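March 27, 2024

I write this at the kitchen table with my hands still smelling of the plastic. It does not go away with soap, only a little with lemon, so I cut one and used half of it, and the other half is now in my tea.

All day was the white film. Themba Potgieter told us in the morning that the order from Coetzee is moved forward, and that we must learn the new material before we start with the real pieces. Until now we have worked with the matte one from Preltex, which is thick and behaves almost like cardboard. The new one is glossy and thin and it wants to go everywhere except where you put it. Randi says it is like making the bed with a person still in it. I laughed, but after two hours I understood she was serious.

I want to write down what I learned, because in May I will be alone on the late shift and I know my memory.

First, the corner. If you take the sheet with only the tip of the corner, the weight pulls and you get a crease which starts at your fingers and walks into the middle. It is better to take more of the edge, a hand deep, and to lift slowly. A small pinch mark at the edge is allowed, it goes away when we trim. A crease in the middle is not allowed, and for this the sheet goes in the scrap box. My scrap box was quite full at lunch. I put the lid on it so I did not have to look.

Second, the light. The lamps in our hall are strong, and on the glossy side they make long bright streaks. In the beginning I thought the streaks were scratches, and I called Despina Todorova two times for nothing. She was patient with me. She showed me that when you bend your knees a little and look again, the streak moves, but a scratch stays at its place. So now I bend my knees at every sheet and I look like somebody who is greeting a queen.
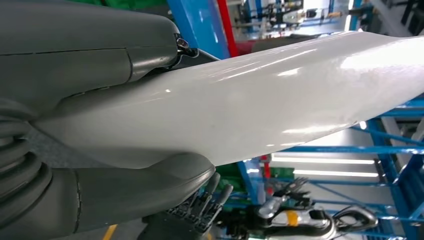

Why does the shiny film show every fold so much more than the matte one? A glossy surface reflects the lamps like a poor mirror, so even a soft bend changes the direction of the light and makes a bright patch or a gray shadow beside it, while a matte surface spreads the light and hides small bends.

This I have from Despina also, but she said it shorter.

Third, the static. When we pull a sheet from the stack, the next one likes to come with it. Thulani Mkhize has a trick, he blows under the edge as if he cools a soup. Themba does not like it, he says breath leaves spots. I tried it both ways when he was at the telephone. With the blowing it is faster, and I saw no spots, but I will not be the one who tells him. There is a proper thing for this, a brush from Alleo with very soft hair, and we have one brush for everybody, and it is always at the other table.

In the afternoon it became better. We made a practice batch of 40, and I was allowed to do the last part of it without somebody standing behind my shoulder. My lower edges were still wavy. A little wave is normal when the sheet hangs, Randi says, and it lies down when the sheet lies down. I did not believe her, and then I laid one on the table and smoothed it from the middle to the outside, and she was right. I must remember this order: middle, then outside. In the morning I did it from left to right like I am reading, and I pushed all the air in front of me until it made a big bubble at the end.

We had about 20 minutes left before the shift was over, and I cleaned the table with the dry cloth, then swept the small white strips from the floor. They stick to the broom, then to the shoe, then to the trousers. I found one in the bus on my sleeve, and one more now, in the hood of my jacket. I kept this one. It is a nice piece, very smooth, and I use it as a bookmark in the novel which Amparo Barroso gave me and which I read too slowly.

My shoulders hurt, but in a different place than last week. Last week it was the lifting, today it is from holding the arms out wide and being careful. I think being careful is more tiring. I did not eat well either, only bread and an apple, and tomorrow I will take the rice with me.

Uma called while I was washing the pan. She wants to know if we come for the weekend in May. I said I must first see the shift plan — she did not like this answer, but I have no other one. I will ask Themba after the first Coetzee pieces are out, when he is in a better mood.

I have to buy lemons, hand cream, and a new inner sole for the left shoe. The alarm is set for ten minutes earlier, so that I get to the brush first.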